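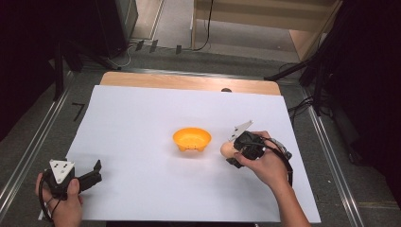

4. Preparing the eggs and the work surface

The Rundard dye set works on hen, duck and goose eggs, blown or hard-boiled. Boiled eggs must be fully cold before you start. Cover the table with a large sheet of plain white paper and keep a small shallow bowl on it, such as the orange plastic one, to put an egg in between stages. Leave the dye pots closed until step 5.

1. Wash each egg in lukewarm water with a drop of washing-up liquid. Do not scrub.
2. Wipe the shell with a cloth dampened with white vinegar. Leave for 3 minutes, then rinse.
3. Dry with kitchen paper. From now on, handle the egg as little as you can. Grease from the skin shows up as pale patches.
4. Empty one sachet into a glass jar and add 50 ml of hot water. Stir until no grains are left, then top up with 200 ml of cold water.
5. Open the pot of fixing salt and add one level spoonful to the jar.
6. Lower the egg in with the wire loop. Leave for 14 minutes for a mid shade or 30 for a dark one.

Note: Brown shells take red and green well. Blue comes out muddy.

Note: Blown eggs float. Turn them every few minutes or weigh them down with a teaspoon.

Caution: The dye stains worktops, grout and unsealed wood. Wipe up spills at once.

Caution: Do not eat eggs treated with fixing salt.

For wax-resist patterns, go to section 5 before mixing any dye.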